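The Gilmartin Street Sourdough Circle gets the same handful of questions every month, so Evangelia Galanis and I finally sat down and wrote the answers out. If yours is missing, ask at any Sunday bake and we'll add it!

## Joining in

**Do I need to know how to bake already?**

Not at all. Plenty of us started with a jar of gray sludge and a lot of hope. If you can stir flour into water, you can come along. Evangelia had never made a loaf of any kind before her first session, and now she teaches the shaping table (and is very good at it).

**What does it cost?**

It's $7 a session, which covers flour, salt and oven time. You take home everything you bake.

**When do you meet?**

Sundays at 10 a.m. We mix first, fold until lunch, and bake dough from the day before while the new one rises. You'll leave with a warm loaf and a raw one for your own fridge, so bring a bowl with a lid. If the street door is shut, ring the lower bell and give us a minute. We may have dough up to our elbows. 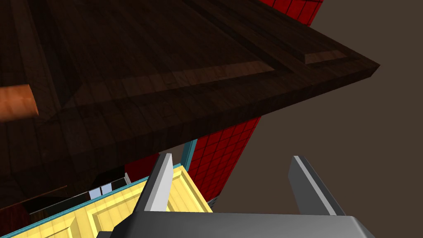
**Can I bring my kids?**

Please do! Kids are fantastic at this. They have no fear of sticky dough and they love poking it to see if it springs back. Under-twelves need a grown-up with them and stay away from the oven side.

## Starters

**Where do I get a starter?**

From us, for free. Our house starter is called Trirkix. Octavio Mosquera's daughter named it when she was four, and we've never gotten a straight answer about what it means. It's a lively one, fed on half whole wheat and half white, and it smells like yogurt and green apples when it's happy. There's a second one, Eletti, kept on rye. Eletti is slower and much more sour, and the people who love it *really* love it.

**How often should I feed it?**

On the counter, once a day, or twice in hot weather. In the fridge, once a week is plenty. Mine has gone a month without food and bounced back after three feeds, so please don't throw yours out over one missed week.

**There's dark liquid on top. Is it dead?**

No, just hungry. Pour the liquid off or stir it in, then feed as usual. Pink or orange streaks, or fuzzy mold, are another matter. Throw that one away, wash the jar well, and come get a fresh scoop.

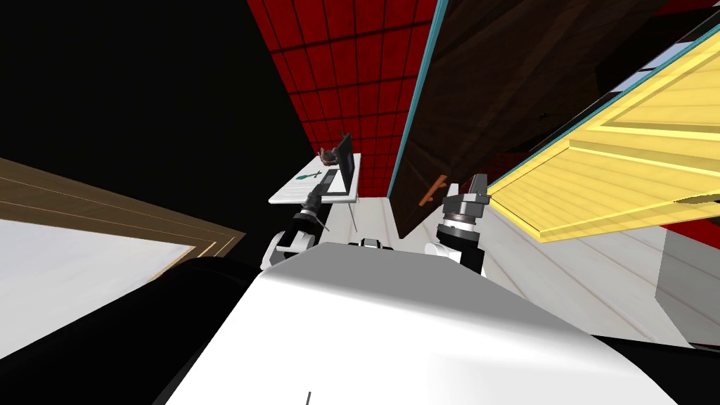

*A small white table, with a little brownish figurine perched up top.*

**How do I know it's ready to bake with?**

Look for a starter that has doubled, with a domed top and bubbles all down the side of the glass. The rubber band trick is great for this – put one around the jar at the level you start from and check how far it climbs. People also drop a spoonful in water to see if it floats. I like the rubber band better, and rye starters often sink even when they're perfectly ready.

## The dough

**What's the basic recipe?**

We call it the Fadside loaf, after the lane where the circle first met:

- 540 g bread flour
- 200 g whole wheat flour
- 518 g water
- 148 g active starter
- 15 g salt

Mix everything but the salt, rest for half an hour, then squeeze the salt in with wet hands. Fold every thirty minutes for two hours, then leave it alone until it's puffy and jiggles when you shake the bowl. It makes one enormous loaf or two sensible ones.

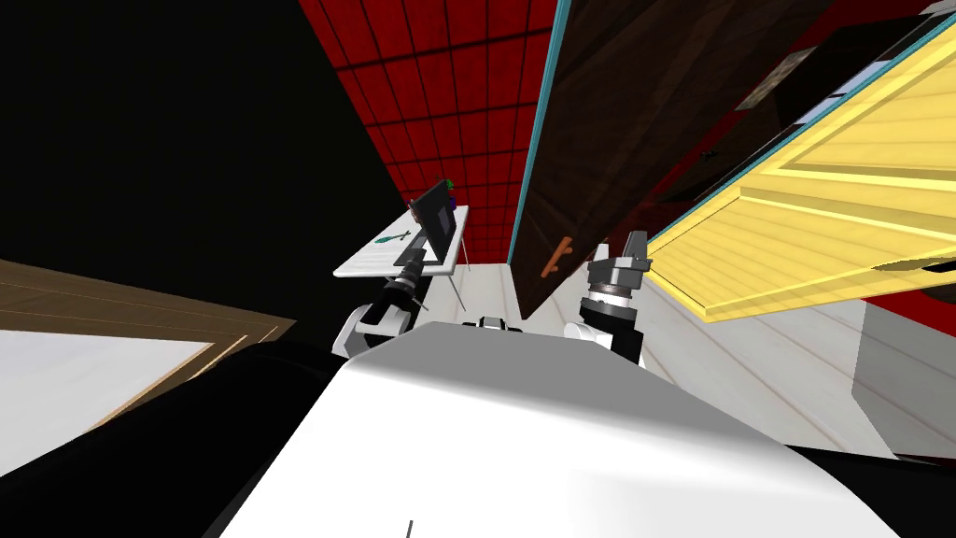 **My dough is a puddle. What did I do?**

Most likely it got too warm or sat too long. Summer kitchens move fast! Use cooler water next time and start checking an hour earlier. A puddle still makes wonderful focaccia, by the way: oil a pan, tip it in, dimple it with your fingers and be generous with the salt. Magdalini Psarras puts sliced grapes and rosemary on hers and it disappears before it's cool.

**Do I have to use a scale?**

I'd really encourage it. One person's cup of flour can be a lot heavier than another's. A cheap kitchen scale will do more for your bread than any fancy basket.

## Baking

**I don't have a Dutch oven. Can I still get a good crust?**

Yes! Any heavy pot with a lid that can take the heat works. So does a baking sheet with a big metal bowl turned upside down over the loaf. Take the cover off after twenty minutes and let the crust go darker than you think you should – that's where the flavor is.

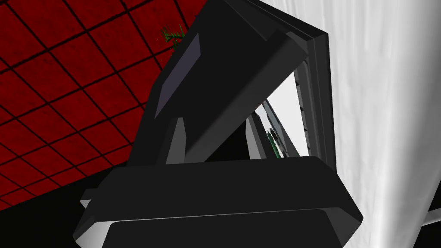 **Why is the middle gummy?**

Either the dough needed more rising time or somebody cut it early. Gerrit Le Roux waits until the next morning, and I admire that without being able to do it. Two hours is a decent compromise. Rye loaves need the full night.

**How should I store it?**

Cut side down on a board for the first day, then in a paper bag or bread box. It also freezes beautifully if you slice it first. Toast straight from frozen.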